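Home Contents Previous Chapter Next Chapter Glossary Index

Chapter 14
A Morning at the Open House

Wednesday, April 24, 2024
By the Brokomora course writing group

Most people meet their first working robot through a window, or on a screen, and come away with the idea that it is very fast and very sure of itself.

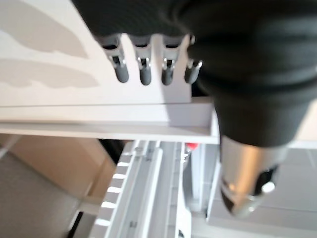

I had that idea myself for years, and I held on to it right up until I stood behind a yellow line at the Delacroix training center in Cledholm and watched an arm take what felt like forever to go and get a tool. It slid over, slowed down, slowed down some more, and crept the last little bit the way you or I might reach for a glass on a high shelf in the dark. A boy next to me asked his mother if it was broken. She said she thought it was being careful, and I have never heard a better short account of what this chapter is about.

The center opens its doors to the public every February, and if you live anywhere near one like it, I would urge you to go before you read much further (wear comfortable shoes, and eat first, because the snack table empties early). The year I went, 857 people signed the guest book. You are let in by groups, you get a badge on a string, and then you are more or less free to wander and ask whatever you like. The people running the stations were glad to be asked. I spent so long at the tool changing station that my group left without me, and I had to be walked back to the front desk.

Let me tell you why I stayed. The arm at that station wore a black cloth sleeve, and the sleeve hung in soft folds, so that from the side you saw mostly cloth and then, at the very end, a bit of bright metal. Near it was a white rack with slots along its front, and in the slots hung gray tool handles, each in its own place. The whole demonstration was a matter of bringing that metal end and those handles together in the right way, over and over. The operator told us the station would run through 200 changes before closing time, and she seemed to look forward to every one of them.

Now, think about hanging up your own coat. You don't measure where the hook is. You look, you swing the collar toward it, and if you miss you feel the miss in your hand and try again without giving it a thought. A robot has to be given every piece of that. It needs to know where the rack is, which slot it wants, which way the handle is facing, and how close is close enough. Lurkavico, the firm that set up the station, had taped a card to the rail with the steps written out by hand, and I copied it into my notebook:

Go to a safe point near the rack.
Line up with the slot.
Move in slowly.
Take hold, and check.
Back out the same way.

Those five lines will keep us busy for the next 3 chapters. We will begin with the first one, the safe point, which sounds so plain that students are always tempted to skip it. Please don't! When I asked the operator what visitors got wrong when they were allowed to try the controls, she laughed and said that they all wanted to go straight for the tool. They would cut the corner, the arm would stop itself, and a light would come on. Then she would help them back out and start over from a spot with plenty of room on every side.

Before you turn to Section 14.1, take a sheet of paper and write down how you would tell a friend, over the telephone, to take one spoon out of a crowded drawer. Your friend's eyes are closed and your friend will do exactly what you say. Keep the sheet. We will come back to it at the end of the section, and you may want to change a line or two.

Back to Top Section 14.1: Safe Points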